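Timetti Harness Club - notes from the July meeting, typed up by me again because Haziq's handwriting beat everybody. If I got something wrong, holler before the next one.

We got going at 7:15 in the room over the tack shop. Benjie Lacson ran things, Haziq Ginting kept the clock, and I had the pad. The notes from last time were approved after I fixed the spelling of Gerirska in two spots (sorry, Gerirska people!).

**Saturday card**

Most of the evening went here. Abugri is a go for the mile trot, and Benjie was grinning the whole time he told us. The colt went a lovely easy mile on Tuesday and came back wanting more dinner, so Benjie sees no reason to wait for the fall. I asked if he was worried about drawing wide again, and he said he'd take a wide post over a traffic jam any day of the week. Drirnero stays home. She's sound, but she left some feed and Benjie didn't love the way she finished up her last work, so she gets another couple weeks of jogging and we look at the late-summer filly race instead.

There was some back and forth about who drives Abugri. I won't put all of it down (you were there or you heard us through the floor), but we stick with the same driver as last time. Motion by Haziq, I seconded, carried with one person sulking.

**Entry fees**

It costs us $600 to stay eligible for the fall series with both horses. Payment goes in with the next batch of paperwork. Haziq wants it noted that he said this in the spring too. Noted, Haziq.

**Gerirska track visit**

Gerirska offered us stalls for the weekend of their meet - 2 in the main barn, plus a spot to park the trailer overnight. Everybody liked that. The surface there rides deeper than ours and Benjie would like one slow trip over it before we race anything. He'll call them about gate times. I offered to drive the trailer as long as somebody else backs it in.
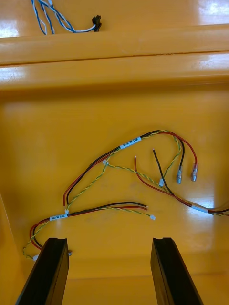

*Wires and a black connector above the ledge, yellow housing.*

**Club night**

We sold 97 tickets last year and ran out of potato salad before the fourth race, so I'm ordering more and I don't want to hear about the price. The raffle is on again. First prize is a morning in the jog cart with Benjie, who agreed to this in front of witnesses! I still need people for the gate and for the grill, so please text me, even if you can only do the early half.

**Stall rent**

The landlord wants an answer on the barn lease and we talked in circles for a while. We have 24 stalls and we're paying for every one, full or not. Haziq thinks we should let the back row go. I'd hate to lose it, with yearling season coming up, and Benjie was somewhere in between. We agreed to ask for a shorter lease on the back row and see what they say. Haziq will write the letter and I'll type it (see above re: handwriting).

**Odds and ends**

- The good wheelbarrow is missing. If it's at your place, bring it back, no questions.
- Whoever is feeding peppermints to Drirnero, please ease up. She's started frisking people's pockets.
- Farrier comes Thursday morning. Have your horse in and dry.

**To do**

- Benjie: call Gerirska, enter Abugri
- Haziq: lease letter, series payment
- Me: potato salad, raffle tickets, gate and grill list

We wrapped up at 8:50 and a bunch of us stood in the parking lot arguing about that driver for another half hour - not in the minutes. Next meeting is same room, same time, and it's Haziq's turn to bring the coffee.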